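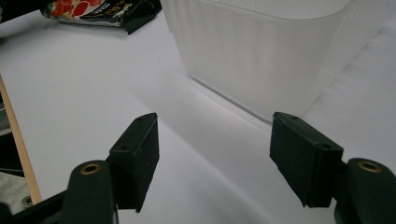
## Section 4: Setting up the hand-held gripper for an open day

By the time you reach this section you should have the Tekier gripper out of its travel case, charged, and fitted with its two finger pads as described in Section 3. If the pads are still in their little bag, please go back and do that first, as nothing below will make much sense without them.

We wrote this part for the people who will be standing behind the table when the doors open. At the Hadlow open day in October we watched a great many visitors pick up a gripper for the first time, and most of what follows comes from that long, happy, noisy afternoon. You don't need any background in robotics to run the table well. You do need a little patience and a clear surface, and it helps a lot to have tried the whole thing yourself a few times the evening before.

### 4.1 Preparing the table

1. Pick a table that visitors can reach from at least two sides. Push it gently at each corner, and if it rocks, fix that now.
2. Cover the top with something smooth, white and matte. Shiny coverings throw reflections back at the camera on the gripper, and patterned cloths make it harder for visitors to follow what's going on when they look at the display screen later.
3. Set the translucent container toward the back of the working area, to the right as you face the table. This is the drop-off point for the standard demonstration.
4. Put one or two packaged snacks toward the back on the left. Bags made of shiny film are a good choice. It doesn't matter a bit if they're crumpled, and in our experience visitors like a crumpled bag better, since it looks like something from their own kitchen counter.
5. Leave the middle of the table open. You'll want to be able to swing the gripper from one side to the other with the fingers fully apart and touch nothing on the way.

> **Note:** Keep spare snacks under the table and out of sight. Small children have very sharp eyes, and you may find your demonstration pieces opened and eaten before lunch.

### 4.2 Checking the fingers

Please do this check before the first visitors arrive and once more at midday. It only takes a moment.

1. Hold the gripper over the table with the fingers pointing away from you and let them open all the way.
2. Look at the two black pads. They should face each other across the gap and sit as mirror images. If one has twisted on its mount, loosen it, line it up again and tighten it.
3. Check the two small screw holes on each pad for grit or crumbs, and clear them with the soft brush from the kit.
4. Find the brass-colored eyelet on each of the dark mounts. With the fingers open, the two eyelets should be at close to the same height when you look from behind. A small difference is fine, especially if you're holding the tool at a slant, but a large one means a mount has slipped and you should go back to Section 3.
5. Squeeze and release the trigger slowly, five times. The movement should feel the same each time, with no scraping.

> **Note:** The pads pick up dust and pale specks very quickly - a few minutes on an ordinary table will do it. Light dust does no harm to the grip. If the pads start to look gray all over, wipe them with a dry, lint-free cloth.

> **Caution:** Never clean the pads with alcohol, window cleaner or wet wipes. These harden the surface, and the pads will have to be replaced.

### 4.3 Connecting the recorder

The gripper will work perfectly well with the recorder switched off, and for a short school visit that may be all you want. For a full open day, though, we do suggest running it, as people love to see their own attempt played back.

1. Plug the short cable into the gripper and the other end into the Nollotetti recorder.
2. Switch on the recorder and wait for the steady green light.
3. Start the Kiss display program on the laptop and choose **Visitor Mode**.
4. Open and close the fingers once. The number in the corner of the display should follow your hand, reading 100 with the fingers fully open.
5. If it stops short of 100, choose **Set Open Position**, hold the fingers apart and press Enter.

The recorder's card has room for 3,000 short attempts. At Hadlow we finished with 2,458 saved, and 1,341 of those came in before the midday break, so do look at the counter when you stop to eat. Attempts are saved without sound.

### 4.4 Running the demonstration

1. Welcome the visitor and do one slow pass yourself. Start with the fingers open over the clear part of the table, move to a snack, close, lift, and carry it across to the container.
2. Hand over the gripper with the fingers open. Let the visitor get a good hold on the handle before you let go.
3. Ask them to squeeze a few times in the air first. Nearly everybody closes too hard on the first try, and it's a lot more pleasant to find that out with nothing in the way.
4. Let them make their attempt, and do try to keep your own hands off the table while they work! It's very tempting to nudge the bag a little closer, but then the recording shows your help along with theirs.
5. Play the attempt back, answer any questions, and put the snack back at the left for the next person.

If a visitor comes in too low, the pads will press against the tabletop and the fingers may bend outward a little. Ask them to raise their wrist and come at the bag from slightly above.

> **Caution:** Keep fingers, hair and lanyards out of the gap between the pads. The grip isn't strong enough to injure an adult, but it can pinch, and a pinched child will tell the whole room.

> **Caution:** Don't let visitors rest the gripper on the rim of the container. It is heavier than the container and will tip it over.

### 4.5 Between groups

1. Set the gripper down on its side with the fingers open.
2. Wipe the white surface with a dry cloth.
3. Move the container back to its place if it has wandered.
4. Check the battery light. Amber means you have time for one more group, and red means you should change the battery now.

Packing up is covered in Section 5.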